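4.3 The early-release fault

Of all the failures we logged, the early release was the one that taught us most, so it gets a section to itself. We had expected the learned policy to struggle with grasping. Small flat objects are awkward for parallel fingers, and the approach has to be accurate in height as well as in position. Grasping went far better than we feared. The trouble began after the object had been picked up, during the carry towards the tray, when the gripper would sometimes open in mid-air and let the object go.

The task itself is simple to state. A small pale object starts somewhere on a brown table. One arm has to pick it up, carry it to a turquoise tray and set it down inside. The second arm is under the control of the same policy but has no part in this task, and should keep its gripper clear of the other arm's path. An episode counts as a success only if the object is at rest inside the rim when time runs out. Everything in this section was run in simulation with the Kolance controller, and each arm reports its joint angles, its finger opening and a single yes-or-no contact signal for each finger.

We ran 721 episodes with the final policy. The early release turned up in 230 of them, far more than any other kind of failure. In five of those the object bounced or slid into the tray anyway and the episode was scored as a success, a lovely reminder to look at the episodes themselves as well as the score sheet! We count those five as faults throughout this section, and the success rates in Section 4.1 have been corrected to match.

Figure 6 gives an overview of the work cell and a closer view of the table with the gripper fingers open.

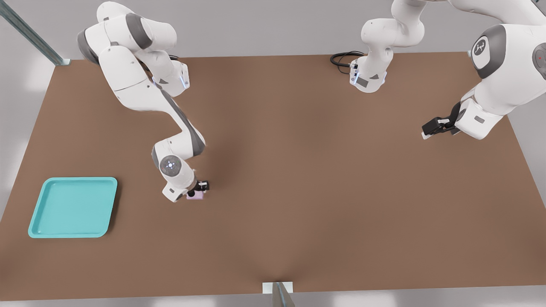
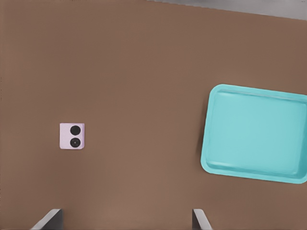 Figure 6. The pick-and-place task in simulation. First view: both arms at the table, with the object held by one gripper and the tray empty. Second view: the object on the table, apart from the tray, with the open fingers at the lower edge.

Zyanya Tovar, on reading a draft of this section, asked whether we had been too quick to blame the policy. If the contact signal flickered during the carry, she wrote, then a policy trained to open the fingers after contact was lost would be doing just what it had been taught, and the fault would sit in the signal. She also wanted to know if the release was tied to a place on the table or to a moment in the motion, as the two would point to quite different causes.

Both questions turned out to be very good ones, and we changed our analysis to deal with them. We started with the place. For every faulty episode we took the position of the gripper at the moment the opening command was sent and marked it on a plan of the table. If the policy were mixing up the tray with some other part of its view, we would expect the marks to bunch together. They did not. They were spread along the whole length of the carry, with a slight thinning close to the tray.

Plotted against time, the same events told a much clearer story. Nearly all of the opening commands fell just after the arm changed from lifting to moving sideways. At that point the wrist speeds up sharply, and in the simulator the object shifts a little between the fingers. The shift is tiny and the grasp is still sound, but for one or two control steps the contact signal on the trailing finger drops to zero.

The next step was to find out if the dropped signal was the cause or only a companion. We picked 200 of the faulty episodes and replayed each from its saved starting state, with the same random seed, holding the contact signal at its last good value for ten control steps after any drop. Nothing else was touched. In the great majority the fingers stayed shut and the carry was completed. The few that remained were cases where the object had been gripped by a corner and really was slipping, so the policy had good reason to be unsure of its hold.

This was an exciting result for us, and a slightly humbling one. The training demonstrations had been recorded with the Somness teleoperation kit, which smooths the contact signal before saving it. The live controller does no smoothing at all. During training, then, the policy had only ever seen contact vanish when a human operator had let go on purpose, and it had learned – quite sensibly – that lost contact and open fingers belong together. The first time it met a raw signal with gaps in it was at test time.

We tried two remedies. The first was to apply the same smoothing in the live controller. It is easy to do and removes most of the fault, but it has a cost: a real drop is noticed later, and the arm may travel some way with nothing in its grip. On a physical arm we would regard that delay as a safety matter, above all where a person might be reaching in to pick up what has fallen. The second remedy was to retrain on demonstrations in which short gaps had been added to the contact signal at random. This takes longer to set up, but the retrained policy learned to check the finger opening as well as the contact signal, and it reacted to real slips as quickly as before. We use the second remedy in all later experiments, including the Monden and Norðdahl task sets in Section 5.

One loose end remains. In a small number of episodes the idle arm also opened its fingers at the moment of the fault, although it had nothing to hold and its own contact signal had not changed. We suspect that the policy shares too much between the two arms at the point where their readings are joined together. Separating the two streams would be a natural test, and we return to it in Section 6.2.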